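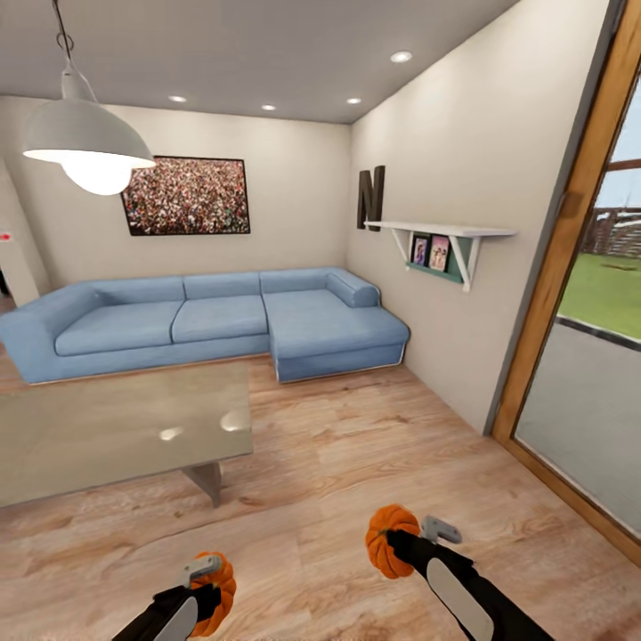 Course Handouts / Unit 6: Good Practice for Robots in the Home

Welcome back, everyone, and thank you for the lively discussion last time (I did read all of your comments, even the long ones from Lucian Mocanu's group). In this unit we leave the factory floor, with its fences and yellow lines, and think about how a two-armed robot ought to behave in a house where people live.

We start with carrying. Our house rule, which we borrowed from the Grallton lab guide and have softened a little over the years, is that an arm holding something moves at the slower of its speed settings, and it stays slow until the object has been set down. If both arms are loaded, please plan where each object will go before the robot travels anywhere. A pumpkin in each hand near a glass-topped coffee table is a perfectly good exercise for this, and you should write down the set-down points first.

Next come drawers and doors. An open drawer changes the shape of the room, and the robot's map has to change with it.

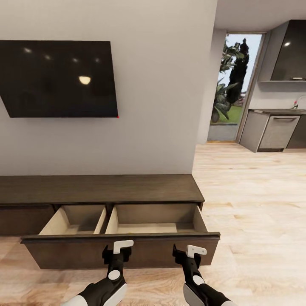 So the drawer goes on the list of open items the moment it starts to move, and it comes off only when the robot has checked that it is closed. Keep both grippers clear of the gap between the drawer front and the cabinet while it slides. Paula Coman will go over pinch points in the lab section - do bring your notes, she likes to ask about them!

Now, two-handed holds. When a bowl or pot is held at the rim on both sides, the two arms should be treated as one machine. A stop on one side is a stop on both, and neither gripper lets go until the bowl is resting on something.

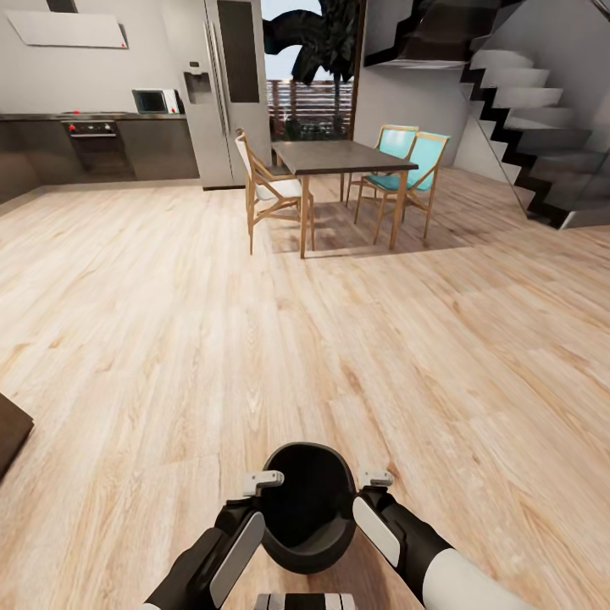

The same goes for walking routes. Stay well away from the foot of a staircase, leave room behind chairs that somebody might push back, and never cut through a doorway at full speed, however open the floor looks.

Last of all, close-up work. A wrist view is wonderful for lining up the fingers, but it tells you very little about who has just walked into the kitchen.
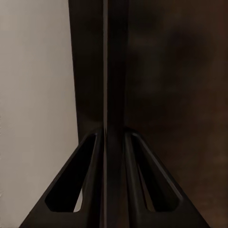
For that reason we ask for a second view of the room at all times, on a separate window, and a person with a hand near the stop button.

For next time, please read the Tuvetti chapter on shared spaces and write 2 pages on one rule you would change. Questions can go to Mahfuz Seneviratne or to me, any time before noon.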